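Insulated carrier bag

An insulated carrier bag, also called a cool bag or thermal tote, is a soft bag with a lining that slows the passage of heat. It is used to bring chilled or hot food home from a shop or takeaway, and for picnics and packed lunches. It differs from a cool box in having flexible sides, so that it can be folded when empty.

Construction

Most bags have three layers. The outside is a woven or non-woven plastic fabric, often printed with the name or colours of a shop. Inside this is a thin sheet of foam, and the innermost layer is a silver film, usually metallised plastic. The film reflects some heat and can be wiped clean. The foam does most of the insulating.

Handles are sewn to the outer fabric, and on better bags they run down the sides and under the base. Closures vary. A zip keeps the cold in longest, while cheaper bags have a strip of hook-and-loop tape or a single press stud. Some have no fastening and are simply folded over at the top.

History

Early examples were stiff and heavy, and were sold mainly to anglers and campers. Lighter versions came in with frozen food. In the town of Vetville the grocer Mészáros lent them to customers against a deposit, and the shop's stock book lists 627 bags, of which 90 were marked as not returned. The manufacturer Prodis later supplied a flat-bottomed pattern, the Plesis, which could stand upright on a counter while it was being filled. The local writer Piroska Barta, in her short history of the town's shops, gives the first order as 1088 bags, delivered in February.

Use with takeaway food

Takeaways use the bags for orders that combine hot and cold items. These are best packed separately, as a warm dish will quickly spoil the effect on a cold drink. Cups with domed lids need to stand upright and are normally packed last, or carried in a card tray. At home the bag is usually stood at one end of the table and the food moved into bowls.

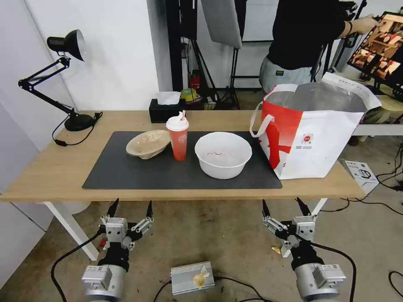

Shallow bowls cool quickly, and soup or stew is better left in its tub inside the closed bag until it is wanted. A bag without ice packs will keep chilled food cold for a short journey only. With packs, a full bag may manage over 4 hours in mild weather. A half-empty one does less well, and the space is sometimes filled with a folded tea towel.

Care

The lining should be wiped with warm soapy water and left open to dry. Machine washing tends to crack the film and loosen the foam. Bags stored damp pick up a smell that is hard to remove, though bicarbonate of soda left inside overnight helps. Raw meat is best kept in a bag of its own.

Disposal

The layers are bonded together and few household collections accept them. Some shops take back worn bags. Split seams can be mended with strong tape on the outside, but a torn lining lets liquid into the foam and the bag is then normally thrown away.

See also: Cool box, Vacuum flask, Lunch box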